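I'm hiring two people for the overnight desk at Firnine, and I'd rather tell you what the job is like than paste in the HR version (it exists, it's four pages, you can ask for it).

We clean and reset short-stay apartments. 2,340 of them at last count, spread over the Floltberg area, and until this year every bathroom and kitchen was checked by a person walking in with a clipboard. Now a good chunk of those checks are being handed to Flaka, which is what we call our robot. Before Flaka gets near a real apartment it has to practice in simulated rooms, and somebody who knows what a properly finished room looks like has to watch it practice and say what it's doing wrong. That's you!

## What you'd do on a shift

You'd sit at one of the desks in our Tierney office with a headset, two screens and a very good chair. You watch practice runs through the robot's cameras, pause them, and leave notes. Real notes, in plain words: "came at the counter too low," "should've stopped before the door panel," that kind of thing. The engineers read them in the morning and change stuff. A shift is usually 64 runs, most of them short.

You'll also spend two shifts a month out with one of the cleaning crews. Please don't skip over this part when you're deciding. The crews know more than any of us at the desk, and the notes get lazy when people haven't scrubbed a tub in a while.

## Who I'm hoping hears about this

People who've done housekeeping, janitorial, hotel laundry, building maintenance. You don't need to code. You don't need a degree. If you've ever walked into a room and known in one second that the last person rushed it, I want to talk to you.

I should say this plainly too: the inspector jobs are shrinking. I was an inspector here for years and I miss parts of it (the driving around, mostly, and the keys). Four of our inspectors have moved to the desk so far, and current staff get first pick of these openings. Some folks on the crews are still not happy about any of it and they'll tell you so at lunch. I think they have good points. The one that's stuck with me is that nobody on the crews was asked before the first rooms were built, and a few of those rooms were laid out in ways that made no sense to clean. We ask now. Crew time spent on room reviews is paid at the desk rate.

## Hours and pay

- Nights, 10 p.m. to 6 a.m., with a paid meal break
- Same base pay as a senior inspector, plus the night bonus
- Four weeks of paid training, starting in July
- Parking is free, the coffee is bad

The screen work can make you a little queasy at first, as the view tips and swings a lot. You can take a break whenever you need one.

## How to apply

Send a few lines to Behrouz Kazemi (me) through the jobs page, or drop a note at the front desk in Tierney. No cover letter. Just tell me where you've worked and about one room you remember cleaning. I'll call you back myself, usually in the afternoon.

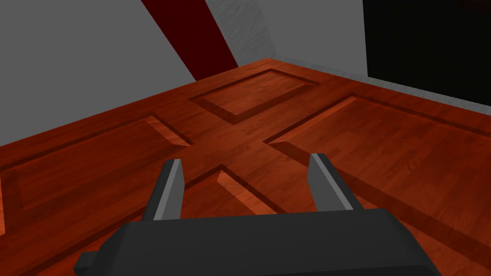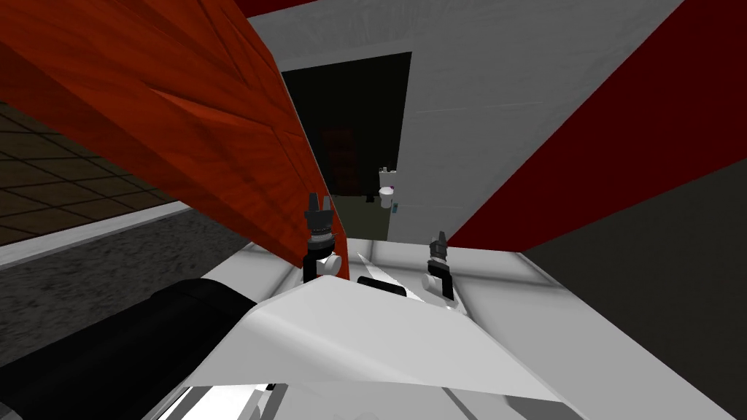 *Practice rooms as you'd see them from the night desk: gripper over the wood panels in the first, and a bathroom through the doorway in the second.*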